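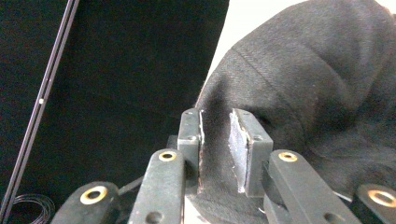 Clorkside Winter Woollies Group
Minutes of the meeting held 26th November, Trurnonach Hall

Present: Heidrun Zwahlen (chair), Meinrad Kälin (minutes), and 17 members, our best turnout of the season!

1. Previous minutes
Accepted with one correction. The mending night starts at the half hour, so please update your calendars.

2. Dark fabric
Meinrad had a good look at the charcoal-black cloth and is delighted with it. It has a fine twill texture, a little fuzzy on the surface, and the colour goes from faint grey where the light catches it to a really deep black in the folds. Lots of ideas around the table for this one: scarf linings, mitten cuffs, a cover for the old piano stool. Heidrun would love to see a sample of each before anyone cuts into the main piece.
Agreed: Meinrad to bring three samples to the next meeting. Chalk for marking, no pins.

3. Display table for the winter stall
A terrific discussion, and it ran well over time. The pale wooden table suits us beautifully. Dark knits stand out against it, and the clear acrylic rack lets the grain show through, so the whole thing stays light and uncluttered. Heidrun asked whether hats should sit beside the rack or get a stand of their own. Most people liked them beside it, at the right-hand end, folded loosely so the ribbing can be seen. Ogura Yarns has a hat stand we could borrow if we change our minds.

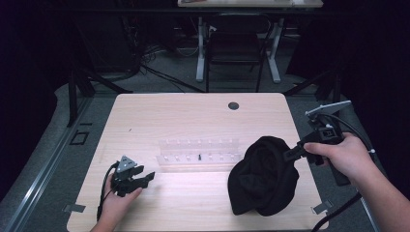 Item 3: black knit beanie at the right-hand end of the clear rack.

The slots in the rack are small, so whatever goes in them has to be slim. Price cards were suggested, cut to 30 mm wide. Meinrad will try a few in heavier paper and let everyone know how they stand up.
Agreed: beanies to the right, price cards in the rack, no tablecloth.

4. Beanie pattern
The Clovik rib pattern is a favourite already. Two members asked for a child's size and Heidrun has offered to work out the stitches. The target is 10 finished beanies for the opening of the stall, any dark or neutral colour. Bring your works in progress next time, we want to see them!

5. Other business
Tea towels need washing. The hall key goes back on the hook by the side door.
Spare needles, size 2 and up, are welcome for the lending tin.

Meeting closed with tea and Heidrun's ginger slice.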